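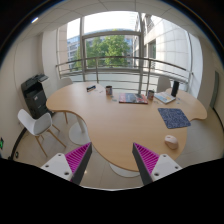 Setting up the mouse pick

Run the planner at 50 percent speed until the grasp looks right. Save each approach pose under its own name – Talha Bangash lost 62 of them by reusing one.

Crop the detector to the mouse pad. Stickers and magazine covers on the same table give false hits.

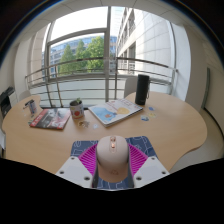 Set the close threshold on finger width, then check it against the log. If the log skips, lower the rate before touching the filter. Mirela Macedo keeps 2 config files, one per table.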